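四、把灰色收纳箱摆上桌（Gristis 大号敞口箱）

前三节讲的是架子和抽屉，到这一节终于轮到箱子了。我自己用的是 Gristis 的大号灰色敞口箱，没有盖子，四面壁又高又薄，往下略微收窄。你要是买的 Kendell 那款，步骤基本一样，只有第 6 步的垫片厚度要看它自己的说明。

开始之前，先把这些东西找齐：

箱子本体
防滑垫片一包（Flata 的套装里有，单买也行）
软布两块，一干一湿
卷尺
铅笔或者美纹纸胶带
一小瓶中性清洁剂

我一般挑 Sunday，也就是星期天上午弄这个，家里安静，桌子可以占一整天都没人催。你不用这么隆重，手脚快的话一顿早饭的工夫就够了。

步骤

1. 先拆包装。箱子外面那层膜很紧，别拿刀直接划！箱壁薄，刀尖一滑就是一道白印子，我第一个箱子就是这么破相的。从箱底的折角处用手撕，慢一点，整张能扯下来。

2. 用湿布蘸一点清洁剂，把箱子里里外外擦一遍。新箱子内壁会有一层滑滑的东西，摸着像粉又像油，不擦掉的话后面贴标签贴不住。四个内角最容易漏，手指裹着布伸进去转两圈。

3. 再用干布擦一遍，然后倒扣着晾。

注意：不要拿到暖气上或者太阳底下烤。薄壁的箱子受热会往外鼓，鼓了之后就很难自己回去了。我三月份在窗台上晒过一回，长边鼓出来一个小肚子，到现在还在装旧报纸。

4. 量桌子。这款箱子口上的长边是 478 毫米，箱口比箱底宽，所以别只量箱底！很多人（包括我）第一次都是按箱底算的位置，摆上去才发现上沿顶着墙。量的时候把卷尺拉到箱口的高度，再往外多留两指宽，手要能伸得进去。

5. 用铅笔在桌面上轻轻点几个角的位置。浅色木桌面建议用美纹纸胶带代替铅笔，铅笔印在浅木头上特别显眼，橡皮擦完还会留一块灰乎乎的影子。

6. 贴垫片。每个底角贴一片，贴在离边沿一个指甲盖的地方，太靠外容易被蹭掉。贴完用拇指压住，心里数到十再松手。胶要放一夜才算牢，急着用也行，只是头一天别来回拖。

7. 把箱子放到标好的位置，先落一条长边，再慢慢放平。别从高处往下一撂，薄箱底磕在桌沿上的声音真的很吓人。

8. 按一按四个角。哪个角会翘，就在那个角下面再叠一片垫片。叠到两片还晃，多半是桌面不平，挪个地方试试，别一直往上叠了，叠高了箱子会自己溜。

注意：如果桌子底下铺的是地毯，桌腿会陷进去一点，厚地毯尤其明显。箱子装满以后再按一遍四个角，空的时候稳，装满了不一定稳。

往里放东西

9. 重的、扁的先放，贴着箱底。书、工具盒、熨好的桌布都算。

10. 高的东西靠着远端那面壁立起来，近手这一面留矮一点，你拿东西的时候手腕不用拐弯。这个顺序我试过反着来，结果每次都要把前面一排全端出来，烦得要命。

11. 小零碎先装进小袋或者小盒再放进去。敞口箱最大的毛病就是小东西全沉底，一支笔、一卷胶带掉下去，半年以后才重见天日（我在箱底捞出来过一把以为早丢了的钥匙）。

12. 上面留一掌高的空。堆到冒尖的话，箱壁会被撑开，时间久了就合不回原来的形状。

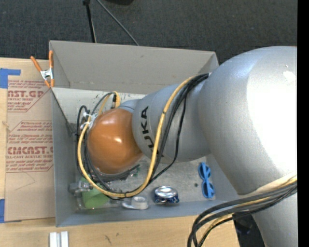 箱子摆在桌上，离桌边要留多远？
留一掌宽就够。太靠边的话，伸手进去拿东西时胳膊会压到箱沿，箱子容易往外滑；再往里推，够箱底又得踮脚。

平时怎么打理

箱子外面的灰用干布掸掉就行。里面我大约两个月清一次，东西全拿出来，湿布擦一遍箱底，晾干再放回去。别用钢丝球，也别用带磨砂颗粒的清洁膏，灰色的面一磨就发白，侧着光看一道一道的。

贴标签的话，贴在近手这一面的上半截，下半截经常被椅背挡住。Yeom 的布面标签我觉得最好撕，换季的时候整张揭下来，不留胶。纸标签便宜是便宜，撕的时候总会剩一层毛边，得拿温水敷一会儿再搓。

注意：搬箱子之前先掏空一半。提的时候两只手托住箱底，别抓着箱沿往上拎！箱沿那一圈薄，里面装着书的时候硬拎，轻则变形，重则裂一条缝，裂了就没法补了，胶水粘上去撑不过一个星期。

要是你一次摆两个箱子，中间隔开一个拳头，别紧紧挨着。上沿互相顶住以后，拿这个箱子里的东西，那个也跟着走，垫片很快就蹭歪了。垫片歪了的话，整片揭掉换新的，旧的粘过灰再按回去也不牢。

箱子的部分就到这里，下一节讲怎么给抽屉装隔板，会用到这次剩下的垫片，先别扔。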